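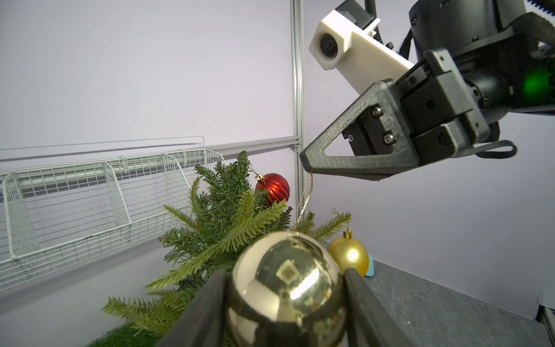 4.3 Working rules for two-arm cells: light, round and hanging items

This section applies to any Wavport cell in which both arms share one tabletop. Read it together with 4.2 (Shared zone limits) before running ornaments, bulbs, fruit or other round goods. The section was last revised on Dec 19, 2024.

Before you start

1. Clear the tabletop of everything that is not on the task sheet. Gloves, tape and hand tools go on the hook outside the cell.

2. Place the tray flat in the front center of the table, where both grippers can reach it.

3. Put balls against one side of the tray. A ball left in the middle will roll when a finger touches the rim.

4. Set the tree or other stand near the back wall. Press down on the base and check that it does not rock.

5. Check that each cap is pushed fully into its ball. Pull the string lightly by hand. Discard any ornament with a loose cap.

6. Set the grip force to level 2. Do not go above level 4 for hollow ornaments.

7. Wipe the lens on both wrist cameras with a dry cloth. Follow the hose along each arm and make sure that it can move through the full bend at the elbow without catching on a clip.

CAUTION: Stop both arms before you put a hand inside the enclosure. Pausing one arm does not stop the other. Use the stop button and wait for the ready light on the operator panel to go out.

Picking and handing over

8. Pick with one arm only. The second arm waits outside the tray area until the first has lifted clear.

9. Hold the ball across its widest part, with the cap facing the arm that will take the string.
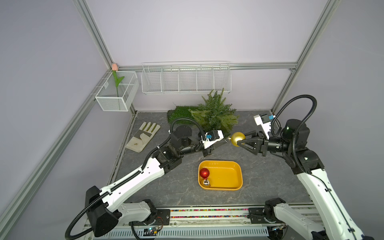

10. Bring the receiving gripper up slowly, at no more than 15 percent of full speed. Its fingers should stay open until they are level with the cap.

11. Close the receiving gripper on the string or the cap, whichever the task sheet calls for. Do not close it on the ball while the other arm still has hold of it.

12. Open the first gripper, back it straight away, and only then lift the second arm.

NOTE: Shiny balls reflect the lights and the tray. If the wrist view is hard to judge, use the fixed camera for the approach.

Hanging

13. Approach a branch from above and to one side. Keep the elbow away from the wire rack on the back rail.

14. Lower the loop over the tip of the branch until the string goes slack, then open the fingers.

15. If the string stays caught on a finger, do not shake the arm. Stop, lift slightly and lower again. After a second failed try, stop both arms and free it by hand.

Finger pads

Check the pads at the end of each shift for cuts and glitter. Replace them after 2,000 cycles, or sooner if a ball slips at the normal force setting. Enter the change in the cell log.

Related sections
4.1 Mounting plates and base bolts
4.2 Shared zone limits
4.4 Fabric and soft goods
5.1 Wrist camera cleaning
7.3 Stop button test (every May)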